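Laundry day at the Fisitz open house

I told you last month I would go see the robots and report back, so here goes! The Fisitz open house was in May, it started at 10 in the morning, and I got there at 9:40 because I can't be trusted with parking. There was already a line. Someone at the door told me they had 600 people signed up for the whole day, and I believe it, since I stood behind a good number of them waiting for coffee.

If you've never been, Fisitz is in the old carpet warehouse out past the feed store, and they've split the floor into little rooms with no ceilings. Kitchen, bathroom, a kid's bedroom with a bunk bed I would have killed for at age eight. You walk along a kind of hallway and look in. I skipped most of the kitchen (too crowded, and a tall man in a hat had the good spot) and went straight for the laundry corner, which is what I came for. I have three boys. I have opinions about laundry.

Celina Kubiak was running that one. She's been working on the laundry project, which they call Zirus, for a couple of years now, and she talks fast and laughs a lot and didn't mind being interrupted, which was good, because I interrupted her plenty. There's a screen on a stand next to the corner that shows what the camera on the robot's wrist is looking at, and I ended up watching the screen more than the arm. It's a funny feeling, seeing a washer from down there between two big gray fingers. You start wanting to reach in yourself.

The job sounds like nothing. Door open, take the thing out of the basket, put it in the drum. Celina said the drum is the part that gives them headaches, all that shiny steel and all those glare spots, and the light changes every time a visitor leans over the rail. Then she looked at me, and I stopped leaning over the rail.

They use stuffed toys for a lot of the practice because a toy squashes and flops in ways a block doesn't. The one in the basket when I got to the front had a pink face, a green tuft on its head and a bright yellow something around it, and the little girl next to me wanted very badly to know its name. It didn't have one. She fixed that. It's Peaches now.
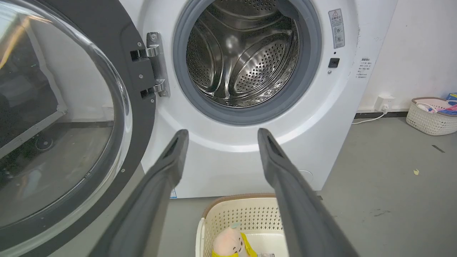
How many tries does it take?

I asked, of course. Celina had the number right there in her notebook: 2,305 practice runs on that one washer since they set it up, and 188 of those were only for the bit where the fingers come down over the basket rim without bumping it. I have bumped that rim more than 188 times and I've got hands. She says the front loader is harder on everybody than a top loader, mostly on account of the door, which swings way out and takes up half the space you'd like to be standing in. Mine does the same thing, and I have the shin to prove it.

A man behind me asked when he could buy one and she just said "not soon," very cheerfully. I liked that answer. She was a lot more interested in telling him about gaskets.

Other stuff I managed to see

The folding table from Dillunura was popular, but I only caught the tail end of a towel. The Ziółkowski room had a vacuum that goes up stairs, and there was a kid-sized line for that too, so I gave up and ate a cookie. Lunch was soup and rolls in the loading bay, and they'd made almost 500 rolls and were still running low by the time I got there, so go early if you go.

They're planning another open house in the fall and want people to sign up ahead this time. I'll put the details in here as soon as I have them. Bring the kids, wear flat shoes, and if you end up at the laundry corner, say hi to Peaches for me.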